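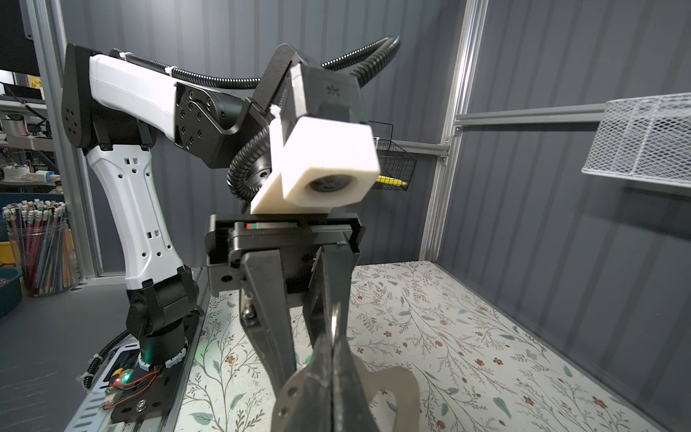

A Resitz procura 2 pessoas para a triagem e arrumação de pequenos objetos na sala Korberg. O lugar é a tempo parcial, com contrato renovável, e começa em novembro.

O trabalho consiste em receber caixas de artigos miúdos de uso diário, separar o que vem misturado, registar cada artigo e colocá-lo no lugar previsto. Chegam-nos chaves, argolas, alfinetes, molas, canetas, cordões e outras coisas do género. O inventário atual tem 2.195 artigos e é revisto todos os meses.

O que vai fazer:
Preparar a bancada no início de cada turno e deixá-la livre no fim
Colocar e retirar os objetos da bancada, pela ordem indicada na folha de turno
Repor os artigos nos cestos de parede
Registar faltas e peças danificadas no programa Cledar (damos formação)

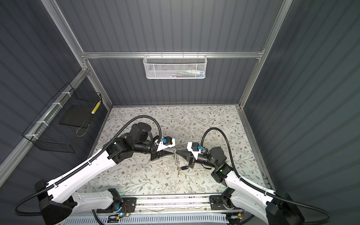
Os turnos são de manhã, das 8h30 às 13h00, ou de tarde, das 14h00 às 18h30. Quem se candidata deve indicar o turno preferido. Trabalha-se de pé durante quase 2 horas seguidas, com pausa a meio. Não há cargas pesadas.

Pedimos:
12.º ano ou equivalente
Boa destreza manual e boa visão ao perto, com ou sem óculos
Cuidado com objetos pequenos e pontiagudos
Português falado e escrito; inglês básico é uma vantagem
Experiência em armazém, costura, relojoaria ou arquivo conta a favor, mas não é obrigatória

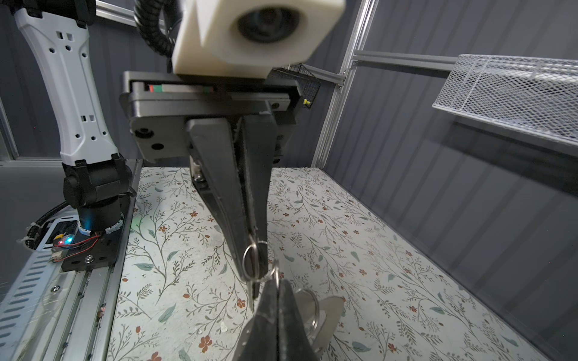
Molho de chaves com argolas metálicas e uma chapa prateada.

As chaves são guardadas com a respetiva argola e registadas como um só artigo. Os alfinetes e as agulhas têm caixa própria e contam-se no início e no fim do turno. 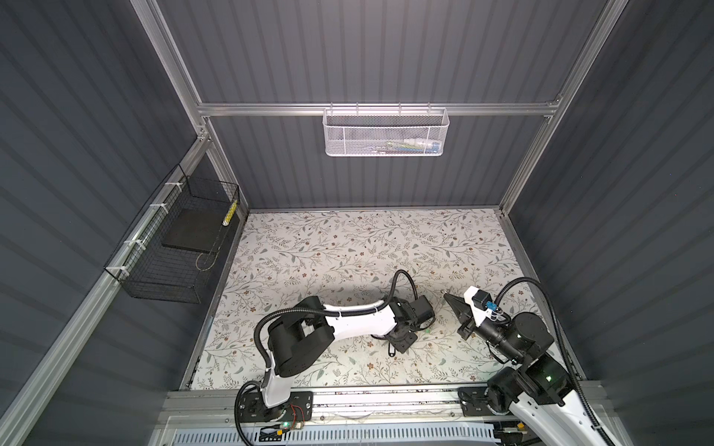

Alfinete de segurança escuro sobre a bancada de padrão floral.

Oferecemos salário de acordo com a tabela interna, subsídio de refeição e passe mensal. O período experimental é de 36 dias. A sala fica no edifício Manolakis, piso 1, com acesso por elevador.

Para se candidatar, envie o currículo e uma carta curta (máximo uma página) através do formulário na página de emprego da Resitz, com a referência "Triagem Korberg". As entrevistas são presenciais e incluem uma prova prática de separação de peças. Respondemos a todas as candidaturas, por correio eletrónico.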